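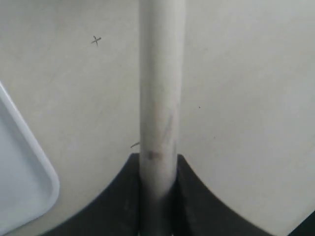 Scuffs and one brownish-gray smudge on a pale surface.

Stick Care and Setup, Handout 5
Savesora Percussion Program, Room 1667

Hi everybody! These are my notes from the session on sticks, cleaned up a little and with the bits I forgot to say put back in. Keep them with the grip notes from Unit 2, because I'm going to refer to those and I won't be printing them again.

1. Why we start with the sticks

I spent years thinking of a pair of drumsticks the way I think of pencils. You grab some, you use them, you lose one under the bleachers and grab another. Then I had a teacher make me look at my own pair for a whole lesson without hitting anything, and I was pretty annoyed about it (I was fifteen and wanted to play loud). But I learned more about my right hand from the dents in that stick than I had from a month of rudiments.

So that's the first half of the lesson. Get your pair out, put the practice pad away, and look.

Start at the tip. If yours is wood, run a thumbnail over it and feel for chips. A chipped tip makes a ride cymbal sound scratchy, and you'll blame the cymbal. Then the neck, the narrow part right behind it, which is where a stick takes a beating if you play your rimshots a little too far forward. Then the shoulder, where it fattens up again. Crash players, you know who you are, this is the part you're chewing to splinters. The butt end comes last, and most people skip it completely.

Write down what you find, left stick and right stick separately. If one is much more beat up than the other, bring it to me and we'll look at your hands together.

2. Setting out a pair 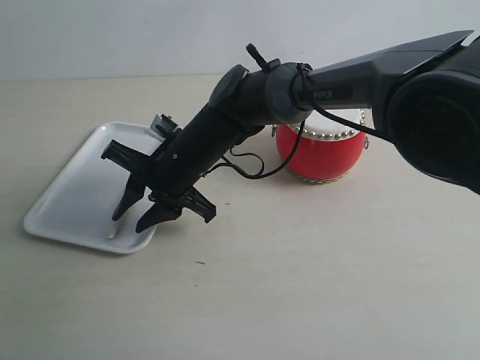 Where you put your sticks down matters more than you'd think, particularly in a room full of other people's sticks. In the Rulto studio, where I taught before, we had one big bucket by the door, and I don't think anyone went home with the pair they came with. I'm much happier with a tray on a plain, pale tabletop with a bare wall behind it. It's a boring setup and I love it. A stick that rolls stops at a lip, the pair stays together, and there isn't a heap of sheet music for one of them to crawl under.

Things I'd like you to do when you use a tray:

Lay both sticks the same way around, tips together. You'll pick them up faster and you won't start a piece holding one backward.
Keep keys, phones and drum tools out of it.
One pair per tray. If you've brought brushes or mallets, get a second tray from the shelf.
Put your name strip on the tray and leave the stick alone. Tape on the grip changes the feel, and it leaves goo.

A note on color, since two of you asked. I like a light tray for light sticks for one reason, and it's that loose splinters and rubbed-off cymbal grime have to go somewhere, and on a light tray I can find them and wipe them up. The contrast with the stick itself isn't great, I admit. If you'd rather have a dark tray, have a dark tray!

3. Picking up, and the roll test

We did this one slowly and I'd like you to keep doing it slowly at home. Take one stick from the tray and leave the other lying where it is. Hold it up on a slant, butt end low, and sight along it with one eye closed. Then turn it a little and sight again. A warp that hides from one side will usually show from the next.
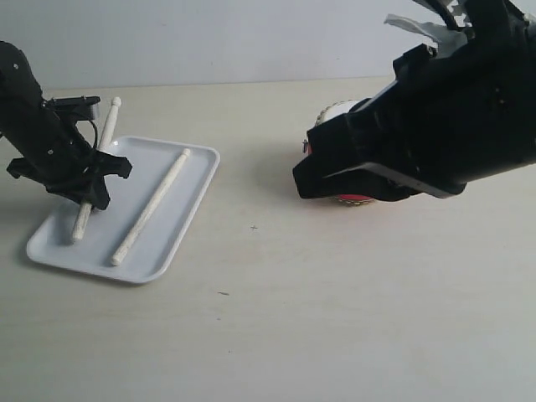

One stick held at a slant, its mate lying flat in the tray.

After sighting comes the roll. Take the stick out of the tray for this, please, because a tray with a lip gives it nowhere to go. Roll it across the table with your palm and let go. A straight stick travels quietly. A warped one wobbles and you'll hear a little tick-tick-tick as it goes. Do the other one, too, even if the first was fine (I always want to stop after one, and I always regret it).

Next, tap each stick on the pad at the same height and listen for pitch. They won't match perfectly. Wood is wood. If they're so far apart that a slow single-stroke roll sounds like two drums, that pair should be split up and each stick matched with something closer. We keep a box of singles for that, labeled Mahmoudi after the old rehearsal hall it came from.

4. Wiping down

Dry cloth first. If that doesn't shift the grime, use a cloth that's barely damp, then dry the stick right away. No furniture polish! It makes the grip slick. A rough patch on the shoulder can be smoothed with fine sandpaper, going with the grain, but if you can catch a fingernail in the crack, stop sanding and retire the stick. 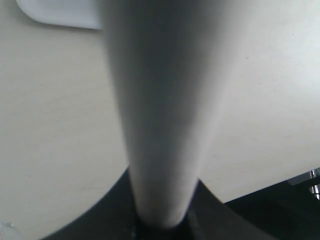
Specks on a cream tabletop. Check the table as well as the sticks.

Wipe the table when you've finished, out to the edges, and lift the tray and wipe under it. Little dark crumbs get picked up by the next roll test and then somebody thinks they've got a bad stick.

5. For next time

Fill in your left and right notes, both columns. Practice the pick-up with the tray on your dominant side, then move it across and do it again. Bring one retired stick if you have one, any condition, and read the Emgate packet as far as the page on bead shapes. We'll start with those, and yes, you can play loud.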